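Search products and service notes
Go
Popular searches: rack, feet, shelf stop, gripper, spare parts

Rakex 382 open-frame rack for robot cells
With service note on shelf movement

Updated August, by Mạc, application support, Kekberg

Rakex 382 is a floor or table rack for cells where one or more robot arms take parts in and out. It has square black bars, an open top and shelves which the customer can set at the height he needs. We have sold it for some time, and most customers have no trouble with it. In the last months we received reports of a fault from the cell in Flevcombe, and we decided to put the whole story on the product page, so that you can read it before you order and not after. 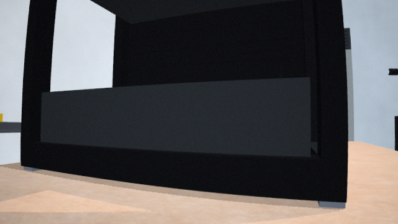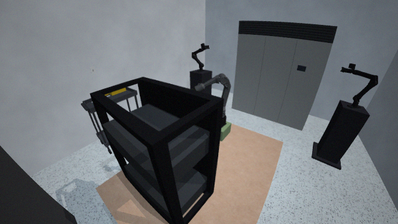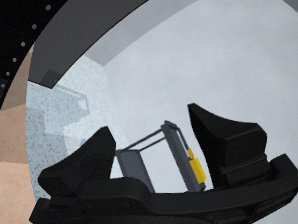
All three views are from simulation.

What happened in Flevcombe

The arm was loading trays onto the upper shelf during an unattended shift. At one moment the gripper did not open fully, and when the arm began its move back it was still holding the edge of the tray. The tray pulled the shelf, the shelf pulled the frame, and the frame turned a little on its feet. The arm did not stop. Its force limit was set to a high value, because earlier the customer had many false stops and had become tired of them.

On the next cycle the arm went to the taught position, but the rack was no longer there in the way the program expected. The finger touched the front post and pushed. This time the controller did stop, with a collision message. No person was inside the fence and no person was hurt. The damage was one bent finger, one tray and some hours of lost work.

The customer first thought that the arm had lost its calibration, and he taught all the points again. It ran well until the rack turned once more. Only on Thursday, when our technician put a straight edge against the base, it became clear that the frame was standing at an angle to the marks on the floor.

What was wrong

There were several causes together, and I will write them openly, also those which are ours.

The shelf stop. In the older version the shelf is held by a spring stop on each side. The stop holds well against weight from above, but a pull to the front can lift it out. We measured that the shelf can move 2 mm forward before the stop takes any load, and this is enough for a tray to hang on the gripper when the clearance is small. The stop was designed for hand loading, where a person feels the resistance and lets go. We should have tested it with an arm, and we did not test it enough.

The feet. The standard feet are plain and are not fixed to the surface. On a clean hard floor this gives acceptable friction. On a soft mat it can be worse, and the rack may turn without any sound. The old manual said "fixing recommended". In our opinion now this was too weak.

The gripper check. The program in Flevcombe sent the open command, waited a fixed time and then moved. It did not read the position of the jaws. If the air pressure is low or a finger is dirty, a fixed wait tells you nothing about where the fingers are.

The simulation. In the cell model the rack was one rigid body connected to the ground. It could not turn and the shelves could not slide, so every test run was perfect. We had supplied this model file ourselves.

What we changed

Racks delivered from now on have a screwed shelf stop in place of the spring stop. The shelf cannot be pulled out without a tool. For customers who change shelf heights every day this is slower, and we are sorry for this, but we do not offer the spring stop for robot cells any more. It stays available for hand loading, on request.

The feet now come with fixing plates. For floor mounting, the mat must be cut out under the feet, so that the plate sits directly on the hard floor. Please do not screw through the mat. It compresses, and after a few weeks the screws are loose again.

The model file was also replaced. In the new file the shelves are separate bodies and the feet have friction, so the rack can be pushed and turned. We repeated the Flevcombe job in simulation for 200 cycles with the gripper opening late on purpose. With the old stop and free feet, the rack left its position. With the new stop and fixing plates it stayed where it was, and the arm stopped on its force limit as it should.

I must add that simulation friction is a number which somebody has typed in. Your floor may be different. Please do the pull test below also on the real rack.

Pull test for racks already installed

1. Stop the cell and lock the energy supply according to your own procedure. Nobody enters while an arm can move.
2. Take all parts and trays from the shelves.
3. Mark the position of each foot with tape.
4. Pull each shelf to the front by hand, first at the left side, then at the right, then in the middle. If it comes out of the stop, the rack needs the kit.
5. Push the frame sideways at the height of the upper shelf. If a foot leaves the tape, the rack must be fixed before the cell runs again.
6. Look at the front posts. Scratches at gripper height mean that the arm has already touched.

If two arms reach the same rack from different sides, do the side push from both directions. A rack can be stable in one direction and not in the other - this surprised us also.

Advice for the robot program

Read the jaw position before every move away from the shelf. If your gripper has no sensor, we recommend that you do not leave it to work alone at this rack.

Let the first part of the exit move be slow and straight, and set the force limit low for this part only. In this way you can keep the higher limit for the rest of the path, and the false stops stay away from the places where they make people angry.

After any collision message near the rack, check the rack first and the arm second. Please do not teach the points again before you know that the frame stands on its marks. A newly taught program around a moved rack hides the fault, and somebody on another shift will meet it.

Retrofit kit

The kit contains screwed stops for two shelves, fixing plates for all feet and the new label for the front rail. It fits every Rakex 382 and it is free of charge for racks used with a robot. Racks which are used only by hand do not need it, but you can order it at the normal spare part price. The floor screws are not included, as they depend on your floor.

To order, send us the number from the plate under the lower shelf and tell us the delivery address. If the plate is missing, a short description of the shelf stop is enough, and we will find out the version together with you.

Questions which we receive often

Can I weld the shelves to the frame? Yes, but the coating will be damaged and the height is then final. The screwed stop gives enough strength for normal trays.

Is the rack a part of the safety system? No. It does not replace a fence, a scanner or a door switch, and it has no function to stop a robot.

Do I have to replace the model file if my real rack is already fixed? We ask you to do it. With the old file you will not see a shelf contact in your next program change.

If you have seen a similar fault and solved it in another way, please write to application support in Kekberg. Reports of near contact are also welcome, even when nothing was damaged.

Related items
Rakex 382 retrofit kit, screwed stops
Rakex fixing plates for hard floor
Rakex shelf tray, shallow
Replacement feet, single
Cell model files, download
Service note: gripper opens late at low air pressure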